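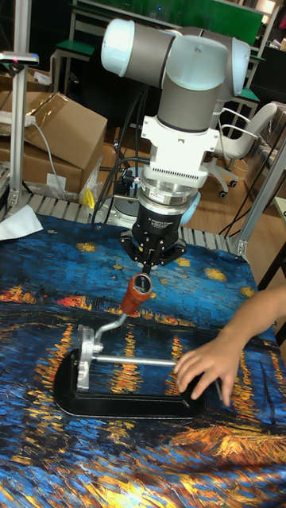
**Hakim Neighborhood Kitchen to Open Its Second Dining Room in Bernden**

BERNDEN, December 10, 2023 – Hakim Neighborhood Kitchen, which has been serving pay-what-you-can suppers out of the old Solau Street bakery for nine years, is delighted to announce that it will open a second dining room this winter on the ground floor of the Unik Building, just across from the Bernden bus station.

The new room will seat 73 guests at long shared tables, compared with 50 at Solau Street, and it comes with something the cooks have wanted for as long as anyone can remember: a proper walk-in cold room, right next to the stove line, so that a crate of carrots no longer has to travel down a flight of stairs and back up again before it becomes soup.

"People have been so patient with us, standing out on the sidewalk in all kinds of weather, and I've wanted for years to be able to say come in, sit down, there's a chair for you," said Qusai Rawashdeh, founder and head cook. "My mother fed whoever turned up at the door, and she'd have fed the whole bus station if she'd had the pots for it. Well, we have the pots now! Some of them are bigger than my first apartment's bathtub."

Suppers at the Unik Building will follow the same pattern that regulars already know. There is one soup, one main dish with a meatless version, bread, and something sweet, and guests put whatever they like in the box by the door, or nothing at all. The lentil and lemon soup will be on every Tuesday, as it is at Solau Street, and the baked rice with eggplant will come around every other week through the cold months. Families with small children are welcome from the moment the doors open, and there will be high chairs, a coat rack at child height and a corner with books.

Money for the move came largely from the neighbors themselves. An appeal that began in August brought in gifts from 926 households, many of them in envelopes pushed through the bakery mail slot with a note attached – a recipe, a thank-you, in one case a very firm opinion on the amount of garlic in the chickpea stew. (The garlic is staying as it is.)

"I read every one of those notes, and then I read them again on the bus home," said Elie Nimri, who will manage the new dining room after six years in the Solau Street kitchen. "A lady wrote that she met her husband over our barley soup. I'd like her to know there's a table by the window at the new place, and if she calls ahead I'll hold it for the two of them."

The Solau Street dining room will stay open on its usual evenings, with the same cooks and the same menu board. Bread for both locations will be baked there, in the deck oven that came with the building, and carried over to Bernden each afternoon while it is still warm.

The opening date and supper hours will be posted on the doors of both dining rooms. Anyone who would like to cook, wash up, or bring a centerpiece for the first supper is warmly invited to stop by Solau Street on any open evening and ask for Elie.

**About Hakim Neighborhood Kitchen**

Hakim Neighborhood Kitchen is a nonprofit community dining room serving hot suppers to anyone who would like one, with no sign-up and no set price.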